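Chapter 4
A Place for Everything, More or Less

Sorting is the job people plan to do once and then do every May for the rest of their lives. When the Graketwood store opened its stockroom to Meifang Jin, she found 2,637 small items and 12 containers, one of them labelled "Other". You can guess which was full.

Her first advice was to leave the labels alone and look at the containers. A basket with slots lets you see a little of what you have put in it, and that discourages the worst habits. A colour can be remembered from across a room. A low rack at the back of a bench gives you a second level without hiding the first, provided you can resist a third.
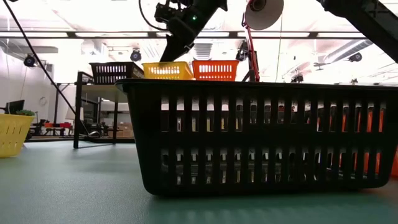
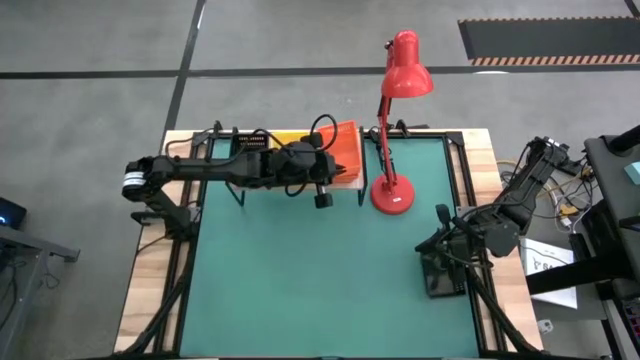
Slotted plastic baskets and a low rack on a green worktop.

4.1 Deciding what belongs together

Most of us group things by what they are. Shops group them by who will ask for them, and households by who put them down last. Before reading on, empty one drawer on to a table and sort it in all three ways. Keep a note of anything that refuses to join a group. We shall need it in Section 4.2.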